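Cloth Folding Fault: Your Questions

What went wrong on the Pendari cell?
The left arm lost torque mid-fold and sagged with its gripper still shut. I hit the stop — nothing broke, but I did yelp! 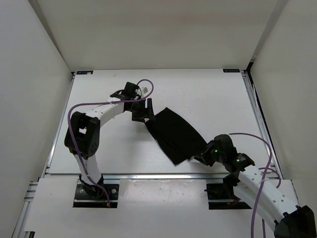
Was it the cloth's fault?
Nope. I went through 57 logged folds and the elbow servo on that side had been running hot in nearly 40 of them.

Can I reach in to free a stuck cloth?
Please don't, not until the power is off and you've waited 60 seconds. A stalled servo can wake up with a real kick.

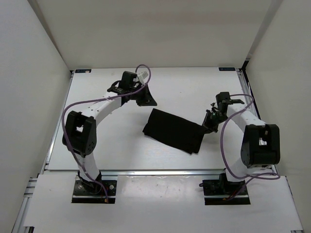
I've kept the speed at half until the new servo gets here (August, fingers crossed). If you get error 1774, stop and message me or Tahira Afridi before you restart.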